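The Nutine teardown cell at Rurnudov returned to regular service this month. The following posts set out how the cell is arranged and how it is looked after, for partner workshops preparing a similar installation.

The cell has one task: to work on desktop computers with the case open. It is operated by the Dalsgaard equipment reuse program. Settimio Bassi is responsible for the machine. Rodrigo Patrício is responsible for the written procedures.

Tool position is checked at the start of each shift. The arm is brought to its reference point at low speed and the reading is compared with the stored value. If the two do not agree, the arm is not released for work until the check has been repeated.

The wrist camera is cleaned with a dry lint-free cloth. Solvent is not permitted on the lens. The camera view is then compared with the saved reference image before any part is handled.

Finger bolts are tightened by hand tool only. Each bolt receives a paint mark after tightening, and a broken mark is entered in the log before the bolt is touched again.

Work at the cell, at the slotted plate and inside an open tower:
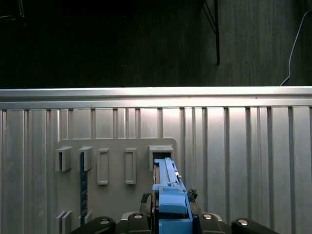
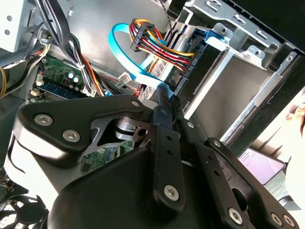 Approach paths inside a case are taught slowly and saved under the name of the case model. Cable positions differ from one unit to the next, and a path saved for one model may not be used on another without a fresh trial at reduced speed.

Grip force is set separately for plastic parts and for metal parts. The values are kept on a card at the operator station. Changes require the initials of both Mr. Bassi and Mr. Patrício.

In January the wrist cable was replaced after 138 shifts. The supplier, Nisow, recommends inspection at shorter intervals, and the schedule has been amended. The cable is now inspected after every 98 shifts or at the first intermittent fault, whichever comes first.

Spare parts held on site: 2 sets of finger pads, 2 wrist cables, one camera cover. Orders for replacements are placed on the day a spare is used.

The revised maintenance sheet is available from the Rurnudov office on request. Workshops holding the earlier version are asked to withdraw it.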